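Ticket 3173: Handgreifer B meldet "geschlossen", Stäbchen sieht das anders

Standort Zonditz, Küchenaufbau
Erstellt von: Werkstatt Medside
Mai, 08:40 Uhr
Status: gelöst (unter Vorbehalt)
Verwandt: 1346

Meldung aus der Küche, im Wortlaut: "Greifer B ist kaputt, er lässt alles fallen." Auf Nachfrage schrumpfte "alles" auf Essstäbchen. Löffel hält er, Deckelknauf hält er, den Behälter für die Stäbchen hält er auch. Greifer A macht mit denselben Stäbchen keinen Ärger. Im Cotus-Log steht bei B während des ganzen Griffs eine Backenweite von null, also laut Software vorbildlich zu. Laut Software war also auch nie ein Stäbchen dazwischen.

08:55
Erste Maßnahme wie immer: aus, an. Nullpunkt neu gesetzt. Wert steht wieder auf null, Stäbchen dreht sich wieder weg. Wenigstens ist es reproduzierbar.

09:10
Stecker am Weggeber gezogen, angeschaut, wieder gesteckt. Kein Befund. Kabel von A an B gehängt, gleiches Verhalten. Kabel freigesprochen.

09:30
Firmware der Negussie-Box verglichen. A und B haben denselben Stand. Schade, das wäre bequem gewesen.

09:50
Backen langsam von Hand geschlossen und gegen das Fensterlicht gehalten. Bei B berühren sich die Beläge an der Spitze, weiter hinten bleibt ein feiner Spalt. Einen Löffelstiel stört das wenig, weil er breit aufliegt. Ein Stäbchen ist rund, wird praktisch auf einer Linie gehalten und nutzt den Spalt, um sich hineinzudrehen.

10:15
Ursache für den Spalt gesucht. Ein Gelenkbolzen auf der rechten Seite hat Spiel. Im Ticket 1346 steht, dass der Bolzen "handfest" angezogen wurde. Wessen Hand, steht nicht drin. Schraubensicherung wird dort nicht erwähnt und war auch nicht zu finden.

10:30
Bolzen raus, gereinigt, mit mittelfester Schraubensicherung wieder rein. Gegenüberliegende Seite gleich mitgemacht. Achtung für die Nachwelt: zu fest angezogen klemmt das Gestänge kurz vor dem Anschlag, und der Weggeber schreibt dann eine Treppe statt einer Kurve. Ich weiß das jetzt auch. Beim zweiten Versuch lief es frei.

11:20
Belagflächen mit Isopropanol abgewischt. Das Tuch war danach gelblich und roch nach Sesamöl. Wird im Wartungsplan ergänzt, die Zeile "Beläge reinigen" gibt es dort bisher nur für die Saugnäpfe, von denen wir in Zonditz keinen einzigen haben.

11:45
Nullpunkt in Cotus neu gesetzt, diesmal mit vollständig geschlossenen Backen. Vorher war offenbar ein Nullpunkt gespeichert, bei dem etwas dazwischen klemmte, daher die ewige Null beim Greifen. Zwei Fehler, die sich gegenseitig gedeckt haben - mechanisch schief und digital zufrieden.

13:30
Nachtest am Küchentisch, beide Greifer im Einsatz, Stäbchen senkrecht zwischen den Backen gehalten, Ablage in den Behälter mit den gerippten Seiten.

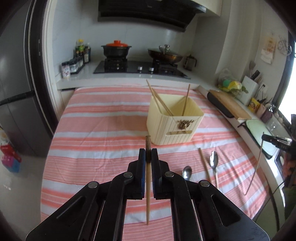 Gleicher Tisch, gleiche Aufgabe: 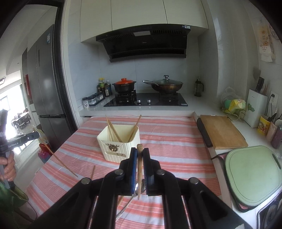

Prüfablauf für alle, die das wiederholen müssen: Stäbchen quer vom Tisch aufnehmen, aufrichten, kurz halten, einstellen. Nicht am dünnen Ende greifen. Es geht zwar, aber dann prüft man die eigene Geduld und keinen Greifer.

14:10
Mit B sieben Durchgänge hintereinander, kein Stäbchen verdreht. Backenweite in Cotus bleibt beim Halten jetzt sichtbar über null und geht beim leeren Schließen auf null zurück. Mit A zum Vergleich das Gleiche. Kurven liegen so gut übereinander, dass ich nachgesehen habe, ob ich zweimal dieselbe Datei geöffnet hatte. Hatte ich nicht.

14:25
Rückmeldung aus der Küche: "Geht wieder, war wohl das Update." Es gab kein Update. Lasse ich so stehen.

Offene Punkte:
- Die Aufnahmen von heute früh mit B sind für die Backenweite unbrauchbar. In Cotus markiert, bitte nicht löschen, der Rest der Daten ist in Ordnung.
- Greifer A bekommt die Schraubensicherung beim nächsten Wartungstermin. Solange er hält, fasse ich ihn nicht an.
- Cotus sollte beim Setzen des Nullpunkts nachfragen, ob die Backen wirklich leer sind. Wunsch ist an Medside weitergegeben, er liegt dort nun bei den anderen Wünschen.
- Ersatzbeläge bestellen. Im Schrank liegt zwar eine Tüte mit der Aufschrift "Beläge neu", aber die sind alt.

14:40
Ticket geschlossen. Bei erneutem Verdrehen bitte zuerst den Spalt gegen das Licht prüfen und dann schreiben - gern mit Angabe, was "alles" umfasst.

2 Kommentare
7-mal angesehen

Ähnliche Tickets
1346 Gelenkbolzen locker, handfest angezogen
Cotus: Backenweite springt nach Neustart
Negussie-Box piept ohne erkennbaren Anlass
Zonditz: Wartungsplan nennt Saugnäpfe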